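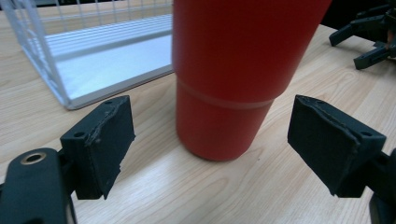 Gripper view, red tumbler, fingers open on either side, not touching. White wire basket behind.

Histside tumbler set – README

Last touched 12/02/2022. Quick notes so people stop mailing me. Will clean up later.

What it is

Hand-held gripper demos for one narrow question: does a policy trained on wrist view only learn where to close on a tall object when it can't see the rim? Mostly the rim is out of view by the time the fingers get near. We wanted to know if that hurts. Short answer, a bit, less than I expected. Numbers further down.

1,803 demos total, two operators (me and Ayman Filali). All tabletop. Task is pick up the cylinder, put it in the wire basket, let go, back off.

Folder layout

raw/ – untouched recordings, one folder per demo
trimmed/ – same thing with dead time cut from start and end
labels/ – one text file per demo, see below
splits/ – train and held-out lists. Use these please, don't make your own and then compare to our table
old/ – ignore

Raw and trimmed share the same demo names. If a demo is in raw but not in trimmed it was dropped on purpose, reason is in labels.

Label fields

start_gap – operator's guess at how centered the object was between the fingers at first closing. left / center / right
closed_at – index of the step where width stops shrinking
contact_zone – upper, seam or base. Seam means the pads land across the line where the body narrows. This one matters most, see results
outcome – placed, dropped, knocked, abandoned
note – free text, mostly empty, sometimes rude

closed_at is computed from finger width, not hand labeled. Everything else is by hand. Ayman did contact_zone for the whole set so at least it's consistent.

Method, short version

Small image encoder plus gripper width in, short chunk of relative motions out. No outside camera, no depth. Relative motions are in the gripper's own coordinates, so table height shouldn't matter much. Trained three variants:

A – full view
B – top strip of the image blanked, so even a rim that would show is gone
C – full view, but all seam demos removed from training

Same training length for all, same seed list. Config files are in the Soliman repo, not here. Ask Abdelghani Hamdy for access.

Results

100 rollouts per variant on the held-out start positions. Success = object upright or lying inside basket and fingers clear.

A and B are close enough that I wouldn't argue about the order. Blanking the top costs a few placements, nearly all of them when the start is far to one side. So the rim is nice to have on the long approach and does very little up close. The policy seems to go by the side edges of the body and the seam – that's my reading of the saliency maps, which are noisy, so take it as a guess.

C is the interesting one. Worse than both, clearly. Without seam demos it closes too low, pads end up on the narrower base, object tips on lift. Happens even when the approach looks fine. I reran it with 4 seeds and it's the same failure every time, so not a bad seed.

Per-rollout sheet is in splits/rollouts. Don't quote the averages without the spread.

Known problems

- 105 demos have timestamps that jump. Listed in labels/bad_time. Trimmed version is repaired by interpolation, raw is left as is
- finger pads wore down over the collection. Later demos have visibly more fraying along the top edges. We did not rebalance for it, so grip in early and late demos may differ. If you split by date you'll be splitting by pad wear too
- lighting comes from above and leaves a pale sheen down the tumbler. A color-threshold baseline will break on that, ours did
- some 4 percent of outcome labels are probably wrong between dropped and knocked. Definitions changed in August, the older ones were only partly relabeled
- basket position varies less than it should. Mostly behind and left. Do not claim generalization over basket placement from this set, we tried and it's not there
- other gear shows up at the back of the table in part of the data. Not masked. Crop if it bothers your encoder, ours didn't care

Not in here

No force readings. No bimanual anything. No transparent or handled cups – thats the Kistitz set, different gripper width scale, don't mix the two without rescaling or you get garbage closings. Lost a week on that one.

Loading

Loader script is load_demo in the Skarnico tools. Expects trimmed/ by default, pass raw if you want raw. Reads width in millimeters. Old versions read it in normalized units and wont warn you, so check that the open value looks sane before you train anything.

Todo

finish outcome relabel
more right-side basket placements
seam demos with a second cylinder, to see if C is about this object or about seams in genral
delete old/ (Ayman says wait)

Questions to Abdelghani for access, to me for labels.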